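The Long Room Problem

Most complaints about open offices concern noise, and most of the fixes sold for it go on the walls. At Flultirton, where a former packing hall was converted to desks in August, the walls were the smaller part of the problem.

Aušra Uibo, an acoustic engineer, measured the hall before and after the fit-out. Empty, it had a reverberation time of 2.1 seconds at 2000 Hz. Furniture brought that down, but speech still carried from one end to the other. In a long, low room the ceiling and floor act as a pair of hard plates, and sound travels between them with little loss.

Her first recommendation was to treat the ceiling. Panels hung flat leave both faces open to the room -- the upper face picks up sound reflected from the slab. The second was background sound, set at 42 decibels and held there all day.

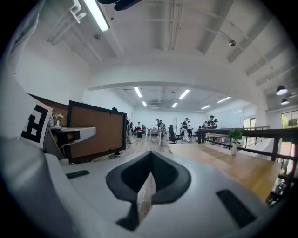

Open-plan space under a white ceiling.

Tiburcio Quintero, who manages the building, priced the panels from two suppliers, Itada and Sengar. Itada's came in lower per panel but needed a separate hanging rail. He ordered from Sengar and put the first row over the phone desks. Work on the second row starts on a Monday, after the sprinkler heads have been lowered.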